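About Clerel

Clerel is a small company in Hulme. We set up robot arm cells for household tasks, and after the setup we continue to look after them. Our customers are mostly laboratories and product teams who have bought a good arm and need it to work every day. The company was started in April, with one customer and one cell, and today we maintain 24 cells.

The cell we know best is called Ostent. It is a tabletop kitchen cell with a toaster oven, a mug tree, plates and a small steel pan, all on a brown mat.
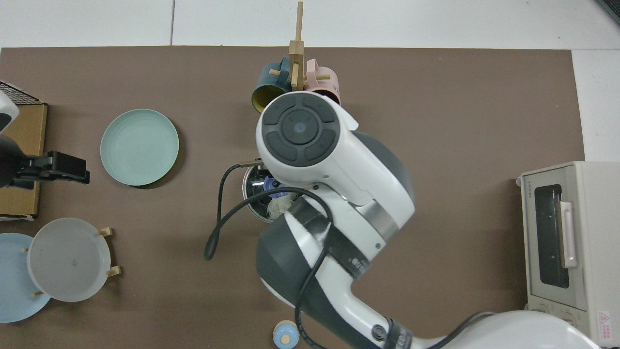
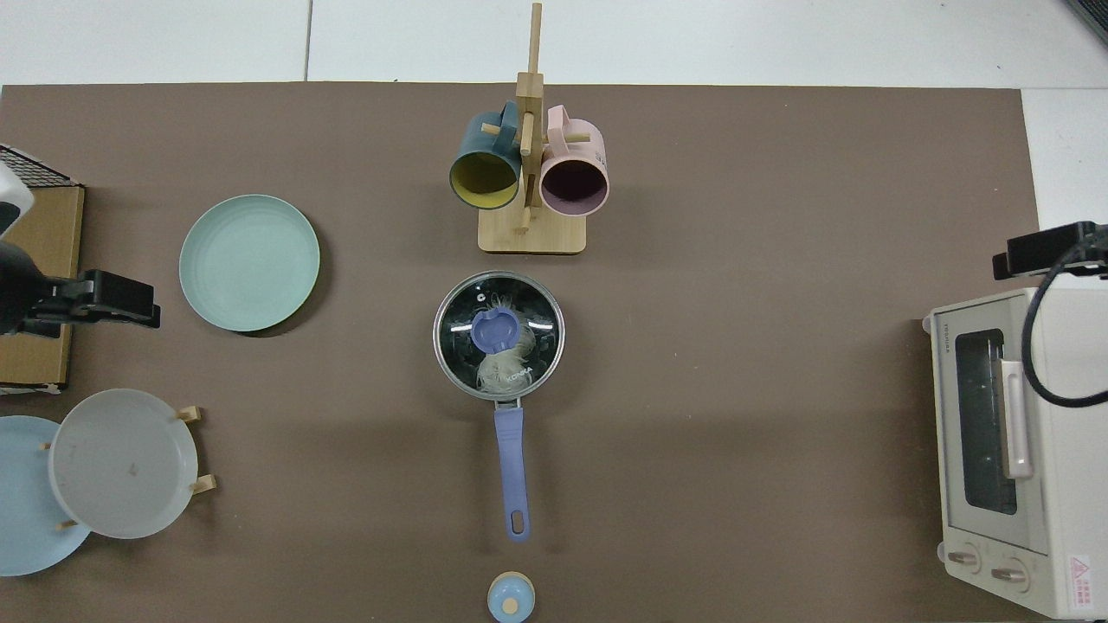 We build each cell in the same order. First the table is made level and the arm base is bolted. Then we route the cables, and to this part we give more time than customers usually expect. A cable on a moving arm must have enough slack for the farthest reach, but it must not catch on a handle or a knob when the arm comes back. We move every joint slowly by hand through its range, and one of us only watches the cable. If it touches something, we change the loop and begin again.

After this we do the grippers. The jaws must close parallel and meet at the same height. We check them with a thin steel gauge, then with 100 open and close cycles without load. Only when they pass do we calibrate the cameras and place the objects.

Looking after a cell

A service visit to a kitchen cell takes up to 5 hours. We clean the jaw surfaces, tighten the wrist screws to the written torque, inspect the connectors and repeat the camera calibration. The mat is also checked. If it has moved even a little, the taught positions are no longer correct, and people often look for the fault in the arm.

Repairs are made at our workshop in Serneck Street, where we keep spare cables, jaws and camera mounts. For the arm itself we replace complete joints and do not open them. The old joint goes back to its manufacturer with our notes.

Working with us

We are nine people. Every customer receives a service book for the cell, where we write each change by hand, also the small ones. Please keep it near the table. Visits to the workshop are possible by appointment.

Page last changed: February 22, 2022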